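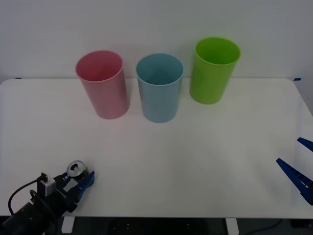

Gervásio Brito wrote in to ask whether the tall tumblers can take a whole can of soda with ice, or if he'd be mopping the counter all summer. Fair question! Mine swallow a small can and a good handful of ice, and I'd stop there.

I've been selling the Prumeo tumblers since February and they're the cups I grab at home too, mostly because I can tell whose is whose. My sister is pink, I'm light blue, and whoever shows up for lunch gets the lime green (it's very green, be warned). Same tall shape in every color, a little narrower at the bottom, so they sit nicely in your hand and slide into each other when you put them away.

They're plastic, plain inside and out, no lid and no straw hole. People ask me for lids all the time and I just don't have any — sorry! If you want something with a lid, the Fledthorpe travel cup is on the next page.

Washing: top rack, please. I put one on the bottom once and it came out shaped like a bean.

Capacity: 500 ml to the brim
Colors: pink, light blue, lime green
Sold singly or as a set, one of each color
Set price: $15

Ordering for a party or a school? I can do boxes of 50, mixed however you like, but give me roughly two weeks. Adalberto Queiroz got a box for his daughter's wedding picnic and has already been back for more of the pink.

Pickup is at the Sterkoncombe shop, side door, ring twice.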